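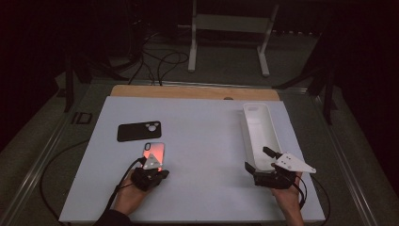

Case-fitting bench, phone case and tray on the work board

# Bench Layout and Packing Review: Minutes

Friday, 2:00 p.m., Dredgate, lower workroom

**Present:** Pei-shan Leung (chair), Kam-wah Wan, Hok-lam Cheung, Apostolos Kokkinos (minutes)
**Apologies:** Feng-yi Kong

## 1. Minutes of the last meeting

Accepted with one correction. Item 4 gave the tray supplier as Clultstead. The trays come from Wijesinghe. Clultstead supplies the cartons.

## 2. Matters arising

2.1 Floor mats. Kam-wah has two prices. Both are for rubber mats, and the carpet would have to be lifted first at the standing positions. Deferred to the budget round in August.

2.2 Second bench. Dukilex has confirmed that it does not need the second bench back this year. Hok-lam to amend the equipment list.

2.3 Door closer on the store room. Done.

## 3. Work board

3.1 The pale board stays. Kam-wah reported that dark cases are easy to find against it, and that a case lying face down can be told from one lying face up by the camera cutouts, where the board shows through. The previous gray board did not give enough contrast for this.

3.2 Clear cases remain a problem on the same surface. Pei-shan asked whether a darker sheet could be laid over the left half for clear stock only. Agreed to try it for one batch. The sheet is to be taped on all four sides so that a case cannot slide under it.

3.3 Wood strip at the far edge. Hok-lam proposed removing it to gain depth. Kam-wah objected on the grounds that small parts would go over the back and onto the carpet. The strip will stay. The oval hole in it is to be left clear and is not to be used as a holder for pens or blades.

3.4 Table frame. One foot was adjusted last week and the board now reads level in both directions. No further action.

## 4. Position of case and tray

4.1 The working layout is case on the left, tray on the right, phone brought in between the two. Left-handed staff may mirror it, provided the whole bench is mirrored and put back at the end of the shift.

4.2 The case may lie at a slight angle. The earlier instruction to square it to the board edge is withdrawn. Hok-lam timed both methods over a batch of 21 and found no difference worth recording.

4.3 The tray is to stand with its raised end away from the operator. Two people have been setting it the other way round, and the phone then has to be turned before it goes into the slot. Apostolos to add a line to the bench sheet.

4.4 Cables are to run off the near edge of the board and down toward the frame. They are not to cross the board between the case and the tray.

4.5 Pei-shan asked whether the screen should be on or off during fitting. Current practice is on, at any brightness, so that a dead unit is caught before it is packed. Practice to continue. The bench sheet does not mention it at present and should.

## 5. Trays

5.1 Stock stands at 452. The weekly draw is around 300, including those set aside for marks on the rim. The next delivery from Wijesinghe is due before stock falls below one week's use, but with little margin.

5.2 Rejects. Kam-wah brought a sample of rejected trays. Most had marks on the raised rim, which do not affect the fit. A smaller group had a burr in the recessed slot, and these should continue to be rejected. The meeting agreed that rim marks shorter than a fingernail width may pass for internal shipments only.

5.3 Slot fit. One phone model sits high in the slot when its case is on. Hok-lam has asked Wijesinghe for a drawing with the slot depth marked. No reply yet. Until it arrives, that model is to be packed with the case separate, in the same carton.

5.4 Trays are to be stacked no higher than the store room shelf lip. The present stack exceeds this.

## 6. Cartons and labels

6.1 Clultstead has offered a carton with a deeper flap at the same price. Samples to be tested with the current tape before any order is placed.

6.2 Labels used since the last count: 3,685. This does not agree with the packing log. Apostolos believes the reprints from the misaligned roll were counted twice. He will go through the log and bring a corrected figure.

6.3 Label position remains the short side, right of the flap.

## 7. Floor and clearance

7.1 The white metal stand beyond the bench was discussed. Its feet splay outward and take up more floor than the legs suggest. It may remain where it is as long as the route behind the bench is passable with a cart. Kam-wah to mark the line with tape.

7.2 Lighting on the far side of the room is dim. Parts dropped on the gray carpet there are hard to find. Pei-shan to ask for a price on one additional fixture. A flashlight is to be kept in the bench drawer in the meantime.

## 8. Actions

| Item | Action | Who |
|---|---|---|
| 2.2 | Amend equipment list | Hok-lam |
| 3.2 | Dark sheet trial, one batch | Kam-wah |
| 4.3, 4.5 | Revise bench sheet (tray direction, screen on) | Apostolos |
| 5.3 | Chase slot drawing from Wijesinghe | Hok-lam |
| 5.4 | Restack trays | Feng-yi |
| 6.1 | Test carton samples | Feng-yi |
| 6.2 | Reconcile label count | Apostolos |
| 7.1 | Tape clearance line | Kam-wah |
| 7.2 | Price for light fixture | Pei-shan |

## 9. Any other business

Kam-wah asked that the bench be cleared to board level before the weekend so the surface can be wiped. Agreed.

Closed 3:10 p.m. Next meeting same time, same room, bench sheet draft to be circulated the day before.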